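Weigh your beans! In praise of the kitchen scale

I came to kitchen scales late, and with the zeal of the convert. For years I cooked by the mug, the handful and the splash, and I was proud of it. Then I moved to Brallthorpe, into a flat with a kitchen the size of a wardrobe, and had to choose which 6 things would live on the worktop. The scale got in on a trial basis. It has outlasted the toaster.

My case is a simple one. A flat little scale is the most useful thing you can own if you cook dried food, and dried food is what most of us should be cooking more of. Beans, lentils, split peas, barley – glorious stuff, cheap and patient, and almost impossible to judge by eye. I used to tip in what looked like supper for two and end up eating chilli until the weekend after next.

The best arrangement is a bowl that lives on the scale. Put it on, press the button to zero it, pour until the number is right. You don't need a special weighing pan, and I'd steer you away from the ones that come in the box, which are always too shallow (beans bounce, as anybody with a tiled floor will know). 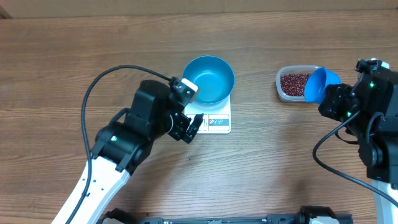
Blue bowl on a white digital scale, ready for weighing.

Metal bowls are my favourite for this. They're light, so you aren't using up half the scale's range before you've started, and there is that lovely rattle when the first beans go in. My mother kept a heavy stoneware thing for the job and it was handsome, but her old scale groaned under it. Mine only goes up to 2000 grams, and I'd like to spend those grams on food!

Then there's the matter of what you pour with. I spent ages tipping straight from the packet, and packets are treacherous: nothing, nothing, nothing, then the whole lot in a rush. Now I decant everything into a clear tub and use a scoop. With a scoop you can stop. You can add 3 beans if you feel like it, or take a few back, and there's a real pleasure in creeping up on a number and landing on it exactly. 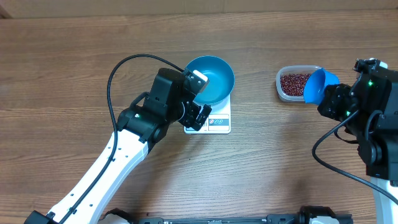 A tub is all very well, wrote Pevov under an earlier piece of mine on this, but a good cook doesn't need a number to know how many beans make a stew, and all that measuring takes the joy out of it.

I've thought about that comment a lot, and I do see the appeal. Some people have the hand for it. I've watched them and been envious. But I don't find any joy in guessing wrong, and I find plenty in a pot that comes out the way it did last time, when everyone wanted seconds. Weigh the beans and you can be as free as you like with the rest – garlic, chilli, the end of a bottle of red, whatever is wilting in the fridge.

I've got red ones soaking as I write, 2 handfuls' worth by the old system. By the new one I know precisely what that means, and I know which pan to get out.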